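Tenants' Advice Service Marks First Year at Plisby

The Plisby Housing Advice Service opened its doors last December on the ground floor of the former Bagheri building. Its manager spoke with the Prollitz Foundation, which funds the service, on what the first year has shown and what the second will require.

The service was planned for 400 households. By the close of its first year it had opened 1302 cases, most of them concerning deposits, repairs and notice periods. "We had prepared for disputes over rent," the manager said. "What people brought us first were letters they did not understand. A good part of our work is reading a letter aloud with someone and telling them which date matters."

Repairs account for the longest files. Under the local code a landlord has 20 days to respond to a written request, but many tenants make the request by telephone and keep no record of it. The service now supplies a one-page form, in duplicate, and asks every visitor to keep the second copy.

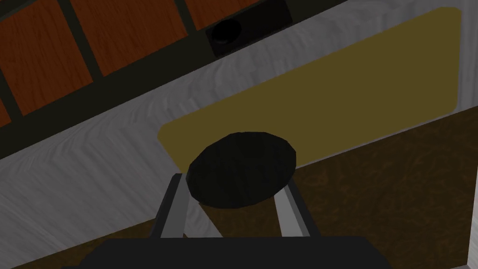

The manager was careful to note that landlords also use the service. "Owners of one or two units often know as little of the code as their tenants do. We will explain it to either side. We will not represent both in the same matter, and we say so at the first meeting."

Asked about staffing, the manager described it as the chief concern for the coming year. Evening appointments on Tuesday are filled well ahead, and the neighboring district of Asov has asked whether its residents may attend. The present grant does not provide for this. "We do not turn a person away at the desk - we give them the form and the code booklet - but a full appointment is another matter."

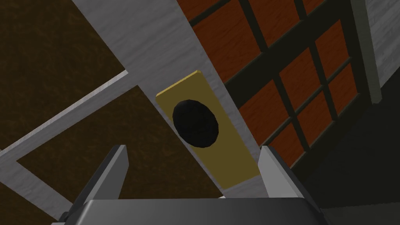
A round black knob on a yellow plate, mounted on a light gray strip with a wood grain.

The Foundation has printed 4000 copies of the booklet, which sets out the duties of both parties in everyday language. A second edition will add a section on shared kitchens and the return of keys, two subjects on which the manager said the first edition was too brief.

"I would like people to come to us earlier," the manager said. "A tenant who comes in with the first letter has several choices. With the fourth letter there may be one."

Appointments may be requested at the front desk or by mail.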